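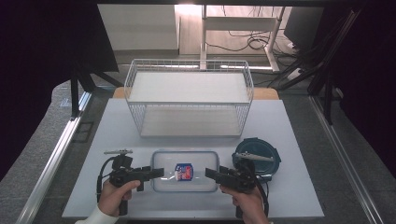 Packed lunches are back on the Peduren line, and so are the rows about them

August 16, 2001

If you catch the early train out of Peduren you'll know the smell already. Egg, mostly, with a bit of onion and somebody's leftover curry underneath. I've been riding that line since January and I'd say half my carriage now eats out of a box on its knees, which was not the case when I started.

The reason is dull enough. The buffet trolley, run by a firm called Bitow, came off the morning trains at the start of the summer and hasn't come back. Bitow told me over the phone that it was losing money on every run before nine o'clock and that a cheese roll can only go up so much before people stop buying it. Fair enough, I suppose, though I did like those rolls.

So people are bringing their own. The rail users' group put a survey round the stations last month and got 1090 forms back, which is a lot more than they bargained for (they had to borrow a second table to sort them on). Of those, 412 said they now carry food from home at least two days a week. Plenty had written remarks in the margins as well, and the group very kindly let me have a read. One person wants a quiet carriage for noses. Another says hot food should be allowed only if there's enough to go round, and I'm with them all the way!

The hardware shop in Baloch, the stop before ours, has done rather nicely out of it. I popped in on my way home and the lunch box shelf was nearly bare apart from a few flasks and one very large cake tin. They'd sold out twice, the woman on the till said, and what goes first is anything with a lid that stays put in a bag.
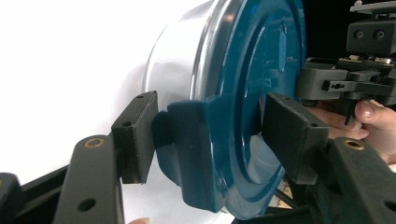 Lids are a sore point with me. I had soup go all through my work bag in the spring, right into the pages of a library book, and I'm still paying that off. These days I stick to sandwiches and a carton of something, and if I'm feeling grand, a tomato.

Not everyone is pleased, mind you. The survey had a box for complaints and the favourite was crumbs on the seats, with strong smells close behind and then wrappers stuffed down beside the heaters. The cleaners only go through at the end of the line, so whatever gets dropped at Peduren goes all the way there and quite often comes back again. I sat on a plum stone only last week.

The users' group has asked for 5 extra bins on the platforms and a proper one in each carriage. The railway says it will look at the platforms first. Carriage bins would mean losing a seat or a luggage space, and you can imagine how that would go down on the 7.40.

There may be something to eat on the way, too. The Jimier bakery, over the road from the station, wants to open a hatch on the platform side from half past six, selling rolls and tea in paper bags and cups you can carry on. It needs permission from the railway and from the council, and it has had one yes out of the two so far. The council is due to look at it next month.

I asked what the rolls would cost and they wouldn't be drawn. Cheese was mentioned, though. Anyone who missed the survey can still pick up a form from the ticket office at Baloch or Peduren until the end of the month.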